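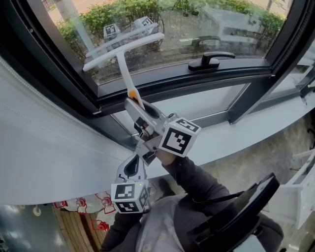 1/ Window round, new style. You hold the gripper, the gripper holds the T-shaped tool, and you work the glass as you normally would. I clean for Paronwood and this has been part of my job since August.

Marloes De Graaf
Mar 24, 2025
52 shares · 6 comments

2/ The idea is that a robot arm learns the job from our movements. Dista makes the software. Paronwood wants arms on the easy glass first: big panes, flat, nothing in front of them. Our contract at Plondulden has 526 windows and a lot of them are like that.

3/ What changed first was the pace. I used to do a pane without thinking. With the gripper I have to think about where my wrist is. You can't feel the edge of the rubber through it, so you watch the corners more.

4/ Handles are slow. By hand you go around one in a single move. With the gripper I stop, turn and start again. I asked if I should leave those parts out and was told no, they want the awkward bits too.

5/ Pay. We get the same hourly rate plus a bit extra for gripper shifts. I think the extra is too low. If an arm is going to use my way of doing corners for years, one small top-up doesn't cover that. We have raised it and are waiting for an answer.

6/ It is also heavier on the forearm than a normal handle. Two hours is my limit. The schedule said four at first, and we got it changed.
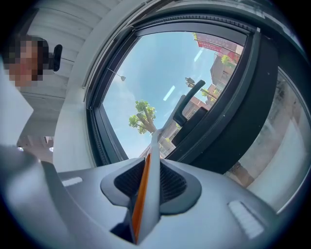
7/ Looking up at the glass from the tool's side takes some getting used to. I watched my own recordings once and couldn't tell which way I was facing until I found the sky.

8/ People ask if I'm training my replacement. For the flat panes, maybe yes. The company says hours will move to inside work and checking. De Smet, where my sister works, said the same and mostly kept to it, but the checking jobs went to people who already had office hours.

9/ So I asked for the checker course in writing. It takes some 200 hours, paid. My name is on the list. Gripper shift again tomorrow, ground floor.

We use cookies to improve your experience. Accept all | Manage settings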